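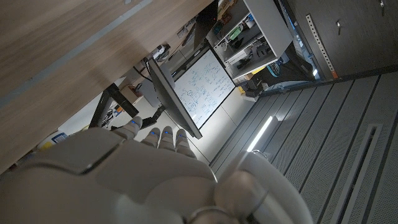
Zirus Asked People How They Feel About the Clemum Takeover. They Had Opinions!

Sep 2, 2023

Hi all, Weronika Śliwiński here, from the research desk at Zirus. When Nokorberg announced in July that it was buying the photo-sharing app Clemum, my inbox went a little bonkers (so did my group chats, where half my friends still post their lunch every day). So we did what we do and ran a survey.

We talked to 1122 adults online, and 435 of them told us they use Clemum at least once a week. Everything below about "users" comes from that second group.

The mood is mixed. 50% of users say they're happy with the sale, and when we asked why, the most common answer was that the app had gotten slow and somebody needed to spend money on it. Fair enough! Older users were warmer about the deal than I'd guessed, and the under-30 crowd was the grumpiest of the lot.

Privacy is where things get tense. 60% of users want a clear yes-or-no choice before their old photos move over to a Nokorberg account. That feeling held up even among people who like the deal, and it came up again and again in the open comments. One person wrote, "I don't mind who owns it, just ask me first." I've had that one taped above my monitor all week.

We also asked about a paid version. Most people said they wouldn't pay, though a fair number softened if it meant no ads (I'd probably cave too, the ads are getting silly).

My colleague Tetteh Amegashie, who built the questionnaire, is already working on the follow-up. "People answered before anything in the app had changed," he told me. "I want to ask the same folks again once the new sign-in screen is out and see who has moved."

The survey was paid for by Zirus. Neither Nokorberg nor Clemum had a hand in the questions. Results were weighted by age, gender and region.

Reporters who want the full tables or the question wording can write to the Zirus press desk. Please tell us which age groups you need, and we'll send those sheets first.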